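Sorting out the home network without losing a weekend

I've been putting off writing this one because every time I think our home network is sorted, something falls over. But it's been behaving since April, so I'm going to quickly get my tips down before it changes its mind!

First up, where the router lives. Ours spent years on the floor behind the telly, next to the fish tank, and then I'd wander around the house complaining that the back bedroom had no signal. Get it up off the floor and out in the open, as close to the middle of the house as your cabling lets you. A shelf in the hallway did it for us. Keep it away from the microwave and don't shut it in a cupboard, even if your other half hates the look of it (mine does).

Second, label everything. I mean every power brick and both ends of every cable. I wrap a bit of tape around the cord near the plug and write on it in marker: ROUTER, PRINTER, SWITCH. When the power brick for the old Erer modem went missing I plugged in one from a drawer that looked the same, and it wasn't the same, and that was the end of the modem. Write the voltage on the label while you're at it.

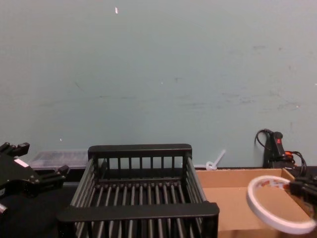
A rack and a cardboard box on the bench, and a roll of tape held up by a black gripper.

If you're buying network cable, measure the run with a bit of string first, going the way the cable will go, around the door frames and all. Then add a metre. I've bought too short twice now and both times it was by the width of a skirting board. Don't pull it tight around corners either, give it a nice lazy curve. And please don't staple through it. I found a staple in ours from the previous owners and it explained a lot about the study.

Now, passwords. The admin password on the router is a different thing from the wifi password, and plenty of people only ever change the wifi one. Log in to the router itself (the address is usually on a sticker underneath) and change that one too. Write it down on paper and keep it with the house papers. I know, I know, you're told never to write passwords down, but a burglar who comes in for the telly isn't after your router settings, and you will forget it.

While you're logged in, turn on the guest network. All our gadgets go on there: the smart plugs, the kids' tablet, the Bostent doorbell, whatever visitors bring along. The laptops and the printer stay on the main one. It took me one cuppa to set up, plus another half hour of walking around reconnecting light globes.

Name your networks something you can read out over the phone. Ours was called Plirkgate for a while, thanks to my youngest, and I had to spell it for every single visitor. It's now just our street number and the word "guest", and life is easier.

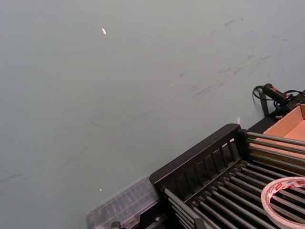 Updates next. Most newer routers will update themselves if you tick the box, so go and tick the box. If yours doesn't, pick a day and make it a habit. I do mine on the first Friday of the month, after dinner, when everyone has finished what they were streaming. Never do it five minutes before somebody's video call. I'm still hearing about that one.

If the internet drops out, do things in this order before you ring anyone. Turn the modem off at the wall, then the router. Put the kettle on. Turn the modem back on and wait until its lights settle, then the router, then try one device plugged in with a cable. If the cable works and the wifi doesn't, the trouble's inside your house and the provider can't do much for you. If neither works, ring them, and tell them you've already done the restart (they'll make you do it again, but it does seem to speed things along).

One more for anyone with a long skinny house like ours. Before you spend money on an extender, try moving the router 3 steps in any direction and test again. I used a free speed test on my phone and wrote the numbers on the back of an envelope, room by room. The laundry was hopeless until I turned the router side-on, and now I can listen to the cricket out there while I fold.

I still haven't worked out the garage. There's a brick wall and a big old fridge in the way, so I'm going to try running a cable through the roof once it cools down a bit, and I'll add to this page when I've done it.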